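Roltdale Allotments and Gardens Trust
May 23, 2018

1/ The Trust has today published its revised guidance on water use for all plot holders at the Roltdale and Womarlow sites. The main points are set out in this thread. The full text is on the noticeboards at both gates and can be requested from the office.

2/ The revised rules apply from the start of next month and replace the version issued in December. Plot holders do not need to sign a new agreement.

3/ Hosepipes may be used for filling butts and tanks only. Plants should be watered by can. This has been the rule at Womarlow for several years and now applies at Roltdale as well.

4/ Standpipes must not be left running unattended. Any plot holder who finds a tap running is asked to turn it off and to report the tap number to the office by email or by note through the door.

5/ Each plot may have up to two water butts without permission. A third butt, or any tank larger than a standard butt, requires written consent. Requests are normally answered within 10 working days.

6/ All butts must have a fitted lid. Open containers left standing on paths will be moved to the side of the plot by site staff.
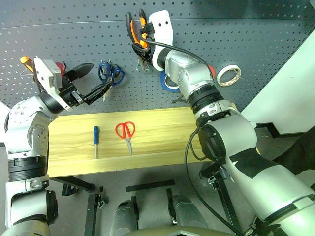

7/ Sheds and greenhouses put up after the rules take effect must have guttering on at least one side, feeding a butt. Existing structures are exempt until they are replaced or re-roofed.

8/ The Trust has arranged a reduced price on guttering kits from Steinbach. Kits cost £18 each and include brackets, one downpipe and end stops. Orders are placed through the office and paid for in advance. Butts and lids are not included.

9/ Kits will be handed out from the lower gate at Roltdale. Womarlow plot holders who cannot travel should say so on the order form and delivery to the site hut will be arranged.

10/ Several members have asked about ponds. Wildlife ponds are still permitted on full plots, provided they are kept at least one metre from any shared path. Ponds may be topped up from a butt but not from the mains supply.

11/ Mains water at Roltdale will be turned off for one morning while the pipe between plots 40 and 62 is replaced. The date will be posted here and at the gate once the contractor, Trulledetti, has confirmed it. Access to the plots on that row will be on foot only while the trench is open.

12/ Members are reminded that mulching beds after heavy rain reduces the need to water later in the season. Composted bark and leaf mould are available free of charge from the bays beside the Womarlow car park. Please bring your own sacks and leave the shovels in the bay.

13/ The water charge for the current year is unchanged. It will be shown as a separate line on the next rent invoice.

14/ Questions about the guidance should be sent to the office by email or left in the post box at either gate, with the plot number clearly marked. Questions sent as replies to this thread may not be seen.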